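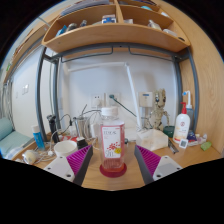

How often should a kettle be descaled in a hard water area?

Once a month is enough for a kettle that is boiled several times a day. A kettle used mainly at weekends can go three months. The better guide is the base of the kettle itself: when the scale has joined up into a continuous layer, or flakes are coming out with the water, it is due.

Readers in the Cindier supply zone have had harder water since September, when the zone went over to borehole water for most of the day. Samples taken at the kitchen tap in Biten House gave a hardness of 200 milligrams per litre, expressed as calcium carbonate. The same tap gave a little over half that figure last winter. The water is safe to drink at either level. What changes is the rate at which scale forms on anything that heats it.

Scale is mostly calcium carbonate. Calcium is carried in the water as dissolved bicarbonate, and heating drives off carbon dioxide and leaves the carbonate behind as a solid. It settles first on the hottest surface. In a kettle with a concealed element that is the base plate, and in an immersion cylinder it is the element sheath. Water that is only run cold leaves very little, apart from the marks left where drops dry on taps and draining boards.

A thin layer does no great harm to a kettle. A thick one slows the transfer of heat, makes the kettle noisier and can cause the cut-out to trip before the water boils. Kettles that switch off early are often thrown away when all they need is a clean.

Citric acid is the simplest descaler. It is sold as a powder, has little smell and rinses away easily. Use 20 grams to each litre of water.

Unplug the kettle and empty it. Dissolve the powder in warm water in a jug and pour in enough to cover the scale. Do not add the acid to boiling water, and do not boil the solution afterwards: at high temperature citric acid can form calcium citrate, a white deposit that dissolves poorly and may be taken for the original scale. Leave it until the fizzing has stopped. Empty, rinse twice, then boil one full kettle of plain water and throw that away too.
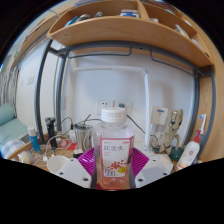

White vinegar also works, though more slowly, and the smell can last through several boils. Sulphamic acid is quicker than either and is the active ingredient in several shop descalers. It should be kept off enamel and handled with gloves. No acid should ever be mixed with bleach or any other product containing chlorine, and this applies equally to what is already in the sink.

Shower heads should be taken off and soaked in the same citric solution. Plated fittings need a shorter soak than plastic ones, and a fitting with worn plating should be wiped over and rinsed at once. Check the rubber washer before refitting. If it has hardened, replace it.

Dishwashers are a separate case. Most have a small softener built in, which has to be set for the local hardness and kept supplied with salt. The setting is usually found in the menu or on a dial beneath the salt cap, and many machines are still on the factory setting. The scale used varies by maker, so convert before changing it. For 200 milligrams per litre as calcium carbonate, the equivalents are 14 degrees Clarke, 20 degrees French and 11 degrees German. Use dishwasher salt only. Table salt may contain anti-caking agents that block the resin.
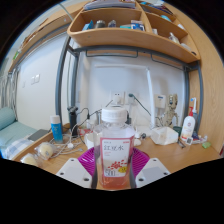 Several readers have asked about jug filters. A filter containing ion exchange resin will reduce temporary hardness and so reduce scale, but the resin is used up sooner in harder water. A cartridge that lasted a month before the change should be expected to last less now. Filtered water should be kept in the fridge and used within 24 hours. Filters with carbon alone improve the taste and have no useful effect on scale.

The softener on the Nadar Court riser has been reset for the new hardness and now regenerates every third night, starting at 2 a.m. Pressure on the upper floors may drop for a short time while it does so. The kitchen cold taps there are on the unsoftened main and remain the taps to use for drinking and for making up infant feeds.

The Amis workshop has a stock of hardness test strips, free on request at the counter, one packet to each household. Run the tap for a minute before filling the cup, dip the strip for one second and read it at the time stated on the packet. Strips left longer will continue to darken and give a high result.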